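Jelldale Neighbours Help Board
Home and Laundry > Washing and drying

How do you get on top of laundry in a small flat with no outside space?

Asked 28 December 2023
Views: 3817

Hello all! We moved into a one-bedroom flat in Jelldale in May and I love it to bits, but the washing is beating me. There is no balcony, no garden, and the only radiator with any room round it is in the bedroom. Everything takes ages to dry, the windows stream in the morning, and by the time one load is folded the next has taken over the bed. I've been doing one enormous wash at the weekend. Is that the problem? I'd also like to know whether people bother sorting by fabric any more or just chuck it all in on 40. We have a basic washing machine with a decent spin and a folding airer, no tumble dryer and no space for one.

Any tips welcome, however small. I have a notebook ready!

3 answers

Answer 1 (marked as helpful by the person who asked)

Oh, I've been exactly where you are and it does get better! Yes, the giant weekend wash is a big part of it. Your airer can only hold so much, and once things are touching each other the air can't get round them. Switch to small loads spread over the week and you'll notice the difference straight away.

Sort by how long things take to dry as well as by colour. Thin cotton tops and pillowcases can be off the airer by the next morning, while jeans and hoodies hang about for days, and if you mix them you're forever picking through to find what's ready. I keep the thick stuff as its own load and run the spin cycle again at the end.
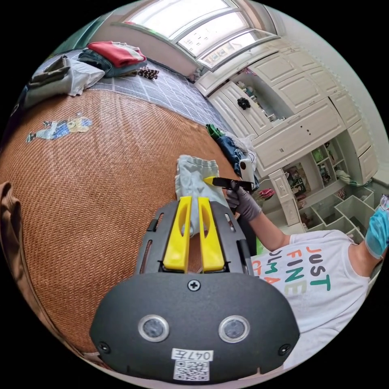

Light grey cloth, a bit crumpled.

Then there's the airer itself. Leave a rung free between heavy items if you can. Hang jeans from the waistband with the legs hanging down separately, and turn them inside out so the pockets are on the outside (the pockets are always the last bit to dry, it drives me potty). Shirts go on hangers, hooked over the top rail or a door frame. You can get a surprising amount on one door frame.

For the windows: open one for a bit while the washing is at its wettest, and keep the door to that room shut so the damp doesn't wander through the flat. If you can stretch to a dehumidifier, get one. Mine is a secondhand Jekidix and it's noisy but I adore it – I empty the tank every evening and feel a real sense of achievement. Put it a little way from the airer with the vents clear.

About baskets, as you'll want somewhere for it all to live. I got rid of my plastic one with the lid because towels went musty in it.
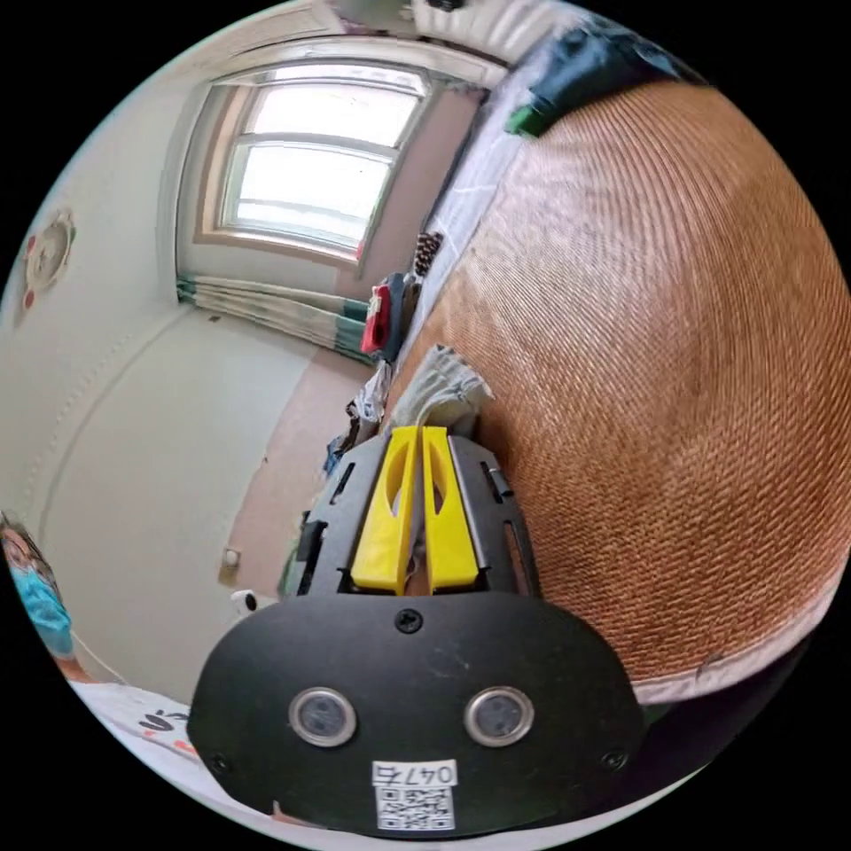
Anything that lets air through is better, and don't put damp flannels in there at all, hang them over the bath until they're dry. Two smaller baskets suit a flat better than one big one too. When the first is full, that's your load, off you go. No more mountain!

Good luck, and do come back and tell us how it goes.

Answer 2

just do it all on 30 and get a heated airer. mine was 100 quid and its the best thing ive bought. throw a sheet over the top to keep the heat in. never sorted anything in my life and its all fine (apart from one jumper)

Answer 3

Lots of good stuff in the first answer. I'd add a bit about the folding side, because you mentioned the bed and that was my downfall as well. This is the routine I've ended up with, and I've stuck to it all through 2023, so it must suit me.

1. Make the bed first. A flat cover gives you a great big folding table, and you won't be tempted to leave the clean things there overnight if you have to move them before you can get in. 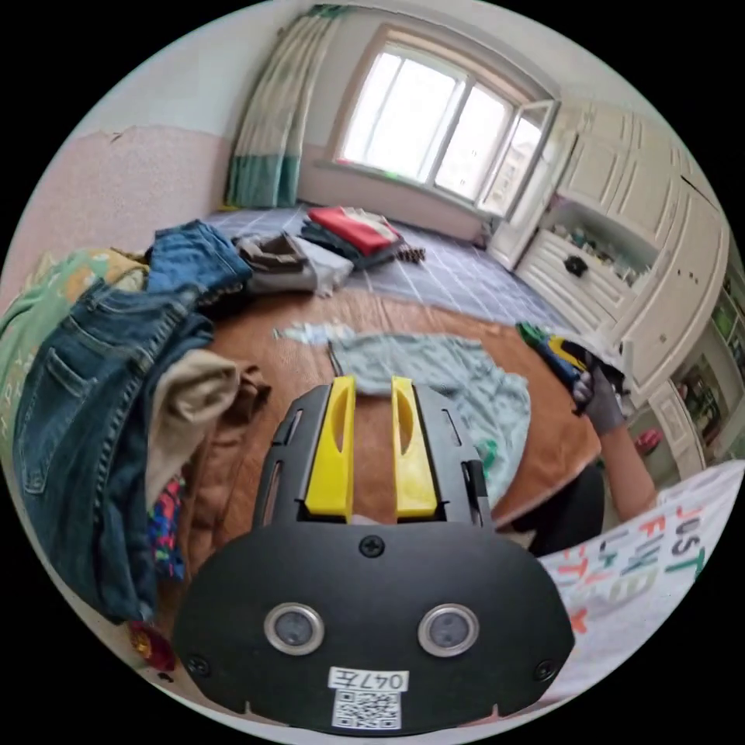
2. Tip out one load only. Leave anything else on the airer until this lot is put away.

3. Pull out the big items and fold those first. Sheets, towels, jeans. The heap shrinks so quickly that you feel as if you're nearly done, and the rest goes faster.

4. Check every pocket again. I know you're meant to do it before the wash, and I do, and I still find tissues.

5. Leave the small bits until last. Socks, pants, cloths. I pair the socks flat and fold them in half together, as balling them up stretches the tops.

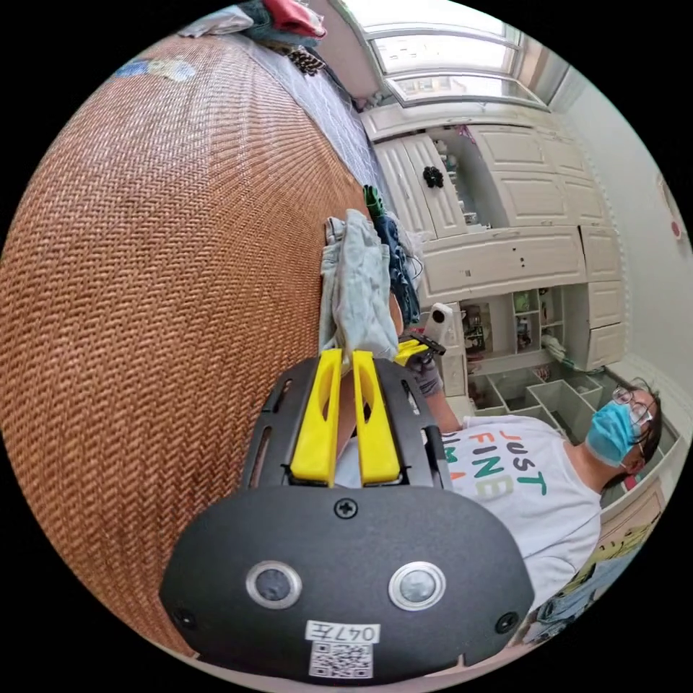 Anything that still feels cool to the touch goes straight back on the airer, by the way. Cool usually means damp, and one damp waistband will make a whole drawer smell.

As for sorting by fabric, I do wash denim separately. Dark jeans can leave a blue tinge on pale things, especially when they're new, and zips are rough on thin knits. Towels get their own load too, with no softener, and they come out much thirstier for it. Everything else I mix quite happily on 30 or 40.

One more thing for bulky bedding: the launderette on Trirkberg has big dryers, and a double duvet fits in them properly. El-Sayed on the corner will do service washes as well if you drop off early. I take the winter duvet once a year and treat myself to a cake while it goes round – highly recommended!

Comments on this answer

Thank you so much, both of you (and heated airer person!). Doing smaller loads from now on. Didn't know about not using softener on towels, mine are like cardboard, would that help or make it worse?

Give them a good hard shake before you hang them up and again when they're dry. Vinegar in the softener drawer is what my mum did, but check your machine's booklet first.

Related questions
Why do my black clothes come out with white streaks?
Best way to dry trainers indoors
Can I wash a feather pillow at home?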